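Robot Teaching Laboratory, Course Notes
Unit 5: Giving demonstrations by hand and by remote control

Please read these notes before you come to the Thursday session. You will need the simulator account and, if you have one, your own mouse with a wheel. The bedroom task in Kidum is the one we use for the whole unit.
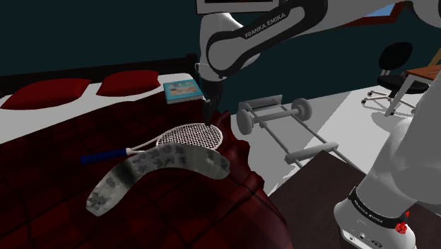 Racket and patterned piece on the red cloth, Kidum simulator, two views.
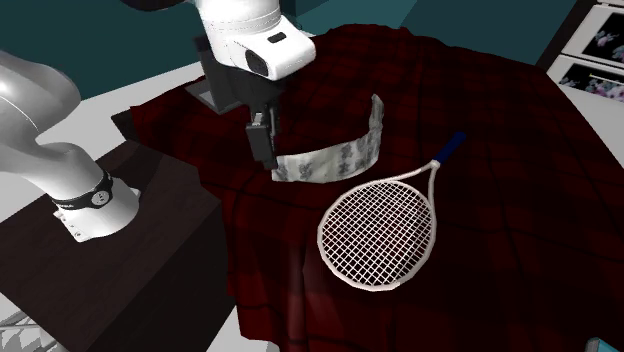 Course Notes, Issue 5, page 687

1. What we mean by a demonstration

A demonstration is one complete performance of a task, with a person deciding the movements and the computer writing them down. At each step we keep the joint angles of the arm, the opening of the gripper and the pictures from the cameras. Later, a learning program tries to find out which movement belongs to which situation. It has no other source. If the person hesitates for a long time over the racket, then the program will also learn to hesitate over the racket.

2. By hand

In the first method the teacher takes the real arm by the wrist and leads it through the task. The motors only carry the weight of the arm. This method is natural, and most students produce a usable demonstration in their first hour. It has two weak points. The hands of the teacher come into the camera pictures, and the teacher feels the contact through his or her own fingers, so it is easy to forget that the robot has less information. For this reason we repeat each hand-led path one time without the person, and we record the pictures during the repetition.

Leading by hand is of course not possible in Kidum. Those of you who chose the Kornden bench will do this part with the real arm, and the others will read section 2 only for the exam.

3. By remote control

In the second method the teacher moves a device, and the arm follows. We use the Clalutero handle, which gives position and rotation together with one trigger for the gripper. The most important setting is the scale. With a scale of one, ten centimeters of your hand are ten centimeters of the gripper. Near an object please change to the small scale. The button is on the left side of the handle, and you should find it without looking.

There is also a clutch. When you hold it, the arm stays still and you can bring your hand back to a comfortable place. Beginners use the clutch too little and finish with the arm stretched in the air -- then the rotation becomes poor and the demonstration must be thrown away.

4. Advice for the racket

A tennis racket looks like an easy object, but it is long and flat, and it lies low on the cloth. Three places for the grasp are possible: the handle, the throat and the edge of the head. The strings are not a good place. The fingers can touch them from above, but there is little to close around, and a small error in height pushes the whole racket down into the cover.

Come from above with the fingers pointing straight down. Stop a little over the object, turn the wrist until the fingers stand across the handle, and only then go down. Do not turn and go down at the same time. I know that experienced operators do it, but in the data it makes the two movements difficult to separate.

If another object is lying against the racket or over it, decide before the recording which one you will move first, and keep the same order in all your demonstrations of that layout. Mixed orders were the most frequent problem in last year's reports.

The folds of the cover are part of the task. Please do not choose only the starting positions where it is smooth.

5. Length and file limits

One recording may have at most 3000 steps. The Chidiac recorder stops by itself at this number and marks the file as incomplete. A calm demonstration of the racket task needs nearly half of it. Incomplete files are not to be deleted -- put them in the folder "partial" with one sentence about what went wrong.

6. To hand in

Five complete demonstrations by remote control, from different starting positions. One page of text in which you compare your first and your fifth recording: the path of the gripper, the places where you used the clutch, and the time between arriving over the object and closing the fingers. Please add the plot of the gripper height. The plot of all the joints is not needed.

The upload page closes at the end of the last week of June. Questions about the handle settings can be asked in the lab before the session starts.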